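Courses > Intro to Automation > Handouts > Unit 5

Print | E-mail

Notes for the Lakatos open day visit

Lajos Győri will run the folding demonstration in April. People fold cloths by hand at a table first, and the robot learns from those recordings. Watch where the hands press and where the fingers go along an edge.
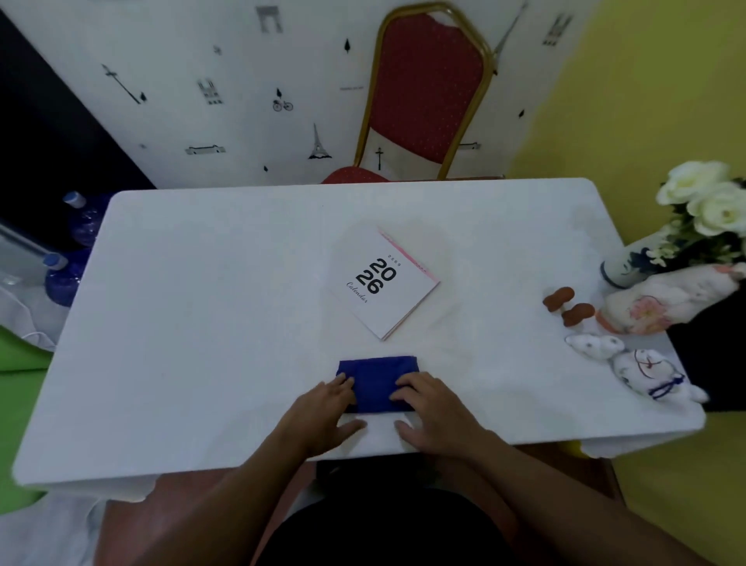
Write down one step you think a gripper would find hard. Soft cloth changes shape when touched, so a fixed path often fails. Bring your notes to lab, room 1190.

Contact | Copyright Lakatos | Back to top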